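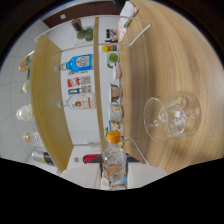
My grandmother, Lindalva Brito

April 15, 2026

My grandmother Lindalva passed away in Velgate last month. The newspaper notice was very short, so I want to write a little more. She came to this country in 2000 with 2 suitcases and my mother. For many years she sewed curtains at Granlow, and on Sundays she sang in the choir, always a bit too loud. She leaves 8 grandchildren, and I am the oldest one.

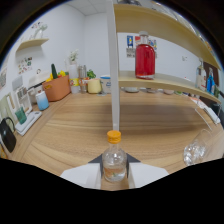
The memorial

We will meet in May at the Jesel hall, at 7 in the evening. Please do not bring flowers, she preferred plants with roots. If you have an old letter from her, my mother would like very much to read it.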